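Keeping a small bedside table in order

A round bedside table looks big in the shop and becomes small the same evening. When you put a telephone on it, half of the top is already gone, so it is good to decide early what has a right to stay there. 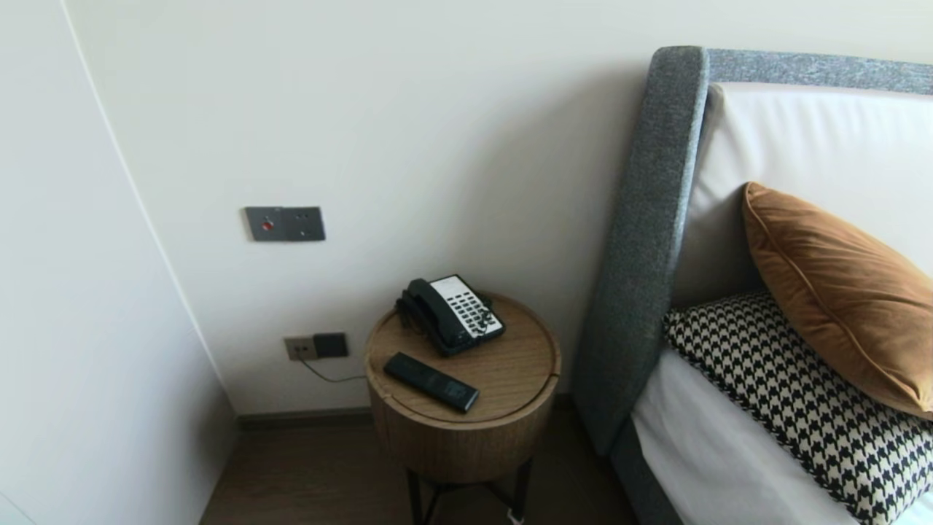

Rami Yammine wrote to me that he would put the phone on the wall and be finished with it. For him a telephone beside the bed only collects dust and makes you knock over the water glass. I understand him, but my mother likes to answer without getting up, and for her the phone stays.

My tips are these.

Push the phone to the back half of the table. The front half is for the hand that is looking for something in the dark – the remote control, the glasses, a handkerchief.

Let the coiled cord rest on the table and do not let it hang down to the floor. If it is twisted, hold the cord in the middle, let the handset hang free and wait until it stops turning. I do this every 2 months.

The thin cable to the wall should go down behind the table. Leave a little slack, so you can pull the table out for sweeping. I move mine 20 centimeters and this is enough for the broom.

For the phone buttons, take a cotton swab with a very small drop of rubbing alcohol. Unplug the phone first. Never spray directly on the buttons or on the remote.

Oak-colored veneer does not like water. Wipe it with a cloth that is almost dry, always along the grain, and dry it after. If the top has a groove near the edge, dust sits in it, and an old soft toothbrush takes it out very well.

Before buying, measure the height of your mattress. In the Semaan shop in Misport I saw tables 12 centimeters lower than my bed, and reaching down for a ringing phone is not comfortable.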